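Moving a small site to a new host - will the old IP address hurt us?
Posted in Hosting and Domains, 2023-01-30

Onyekachi Effiong

I look after a small site for a furniture maker. It has been on shared hosting with Gullum since it was set up and I want to move it to Zovby when the current plan runs out. I put the address into one of those lookup pages that tells you what server a site is on, and it says there are 228 other sites on the same IP. A few of them look like spam to me.

Does sharing an address with sites like that affect our search results or our email? And is there anything I should do before I change the nameservers? The domain itself is registered with Cukard and I would like to leave it there. The site is plain PHP, 17 pages, with one contact form that sends to a mailbox on the same server.

Yupanqui

Shared IP is fine, everyone does it. Just move it.

Jae-in Chae

For search it makes very little difference. Shared addresses are normal and those lookup pages are often out of date anyway, so I would not read much into the number.

Email is another matter. If your form sends through the web server and one of the other sites has been sending junk, the address can end up on a blocklist and your messages go to spam or get refused. Look up the IP on a couple of blocklist checkers before you move, and do the same for the new one once Zovby gives it to you.

For the move itself, I would go in this order:

Lower the TTL on your A and MX records to 300 at least a day ahead.
Copy the files and any database to the new host and test with your hosts file pointing at the new address.
Create the mailbox on the new server before you touch anything at Cukard.
Write down every DNS record you have now, including TXT. If you change nameservers, the old zone is not copied across for you and SPF is the one people forget.
Change the nameservers, then leave the old account running for 2 weeks.

Check the old mailbox during that time as well. Some mail will still land there - I had one turn up on the fourth day when I moved a site in October.

Also check that the image paths are relative. If they have the old server's temporary address in them they will work in your test and then stop when the account closes.
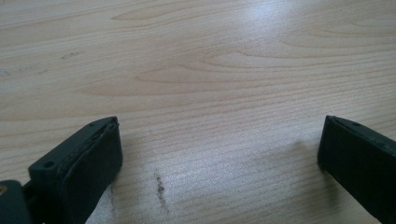

Pale wood tabletop 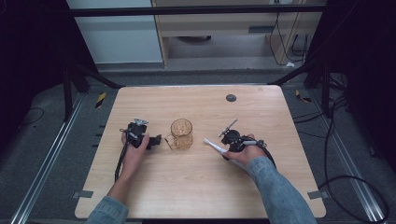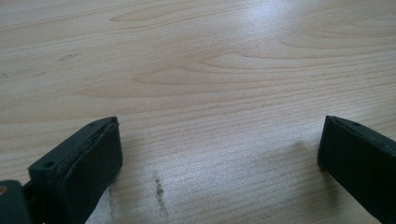 Onyekachi Effiong replied that the paths were all relative apart from 2 in the footer, and asked whether the certificate had to be moved as well or if the new host would issue its own.

Jae-in Chae

It will issue its own in most cases, but usually only after the domain points to the new server, so expect a short gap with a browser warning. If you can't have that, export the certificate and key from the old control panel and install them on the new one first. Some hosts don't let you export the key, so ask Gullum before you plan on it.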